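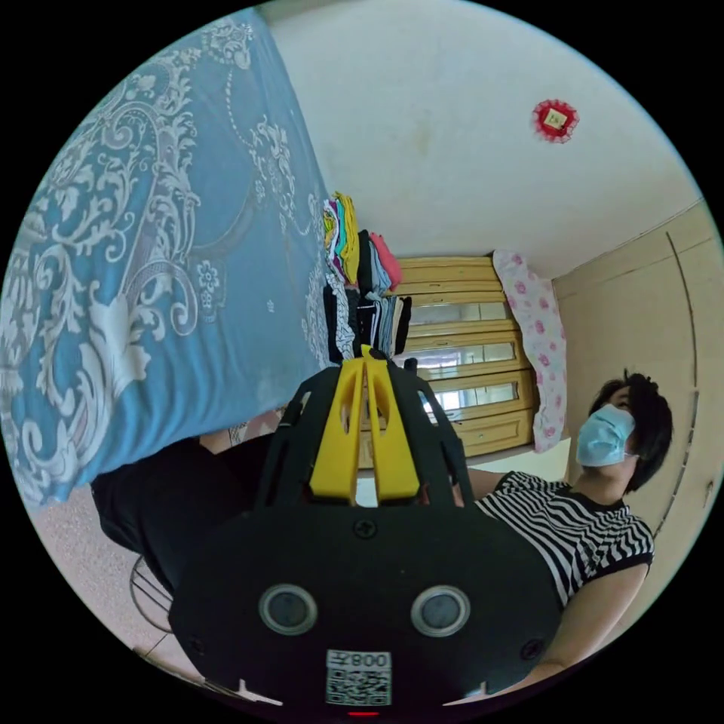 Mwajuma Rashidi is on her third coffee and has 12 minutes before the next call, so we skip the small talk. Her group at Niltside has been collecting household demonstrations with hand-held grippers. No robot in the home at all. A person picks up the tool, does the chore, the tool records it. The robot arm back in the Vunddale lab learns from the recordings later.

"People hear robotics and picture an arm bolted to a bench," she says. "Our data comes out of bedrooms. Laundry, mostly. Shelves, bedding, whatever was on the chair."

The result everyone wants to ask her about is the one from June. The group trained two versions of the same policy. One got 689 demonstrations from a single tidy room they'd set up in the lab. The other got 689 demonstrations as well, but spread across 19 real homes in Juturville. Same tool, same instructions, same training time. Then both were tried on clothes in rooms neither had seen.

The home-trained one did better. That part she expected. How it did better was the surprise.

"It didn't fold any neater. If anything the lab one had nicer edges," she says. "What it did was recover. Grab a sleeve wrong, let go, go again. The lab one would grab a sleeve wrong and just carry on as if it had the whole shirt. Very confident. Terrible."

She thinks the recoveries come from the mess. In a set-up room people rarely fumble, and when they do they tend to ask to start over. At home they fix it and keep moving. For the first weeks the team was throwing those fumbles out as bad takes. Mabaso, their labelling software, even had a button for it.

"We'd cleaned out the good bit," she says, laughing. "Somebody pulled up the reject pile one afternoon and said hang on, why are these in the bin."

So the reject pile went back in. They trained again, with and without, and the gap showed up straight away on shirts and towels. Less so on large bedding. She is careful here, says it twice: less so on large bedding.

Why?

"Two fingers and a bedspread. You lose sight of everything. The fabric drapes over your hand and the camera is looking at, what, flowers. A person feels where the hem is. The tool can't feel anything."

The wide-angle view helps some, she says, since you get most of the room along with the fingertips, and the policy seems to use it. When they cropped the edges away, performance dropped on anything that meant carrying an item from one spot to another. She won't put a number on that yet, they only ran it in 3 of the homes and she wants more before it goes in the paper.

I ask what a session is like for the people doing it. Tiring, she says. The wrist goes first. They cut sessions shorter after complaints and the quality of the recordings went up, wich she admits should of been obvious.

"You're slower with the tool than with your hands. Everyone gets annoyed in the first ten minutes. Then they find a rhythm, and after that it looks like housework again. That's the stretch we want."

There's a fair critisism that 19 homes in one town is still one town. Similar wardrobes, similar colours of washing even. She doesn't argue. A second round is planned somewhere colder, with coats, and she's hoping for bunk beds. Funding not settled.

Is she worried about privacy? Yes. Every household sees its own footage before the lab does and can strike anything from it. Two have. One struck a whole cupboard.

"Fair enough too," she says. "I wouldn't want mine in there."

Her phone goes. Last question, quickly, does she fold her own washing differently now?

"I fold it worse. I keep watching my hands."

The paper is under review, and the group plans to put out the recordings, fumbles included, once the households have signed off on the final set.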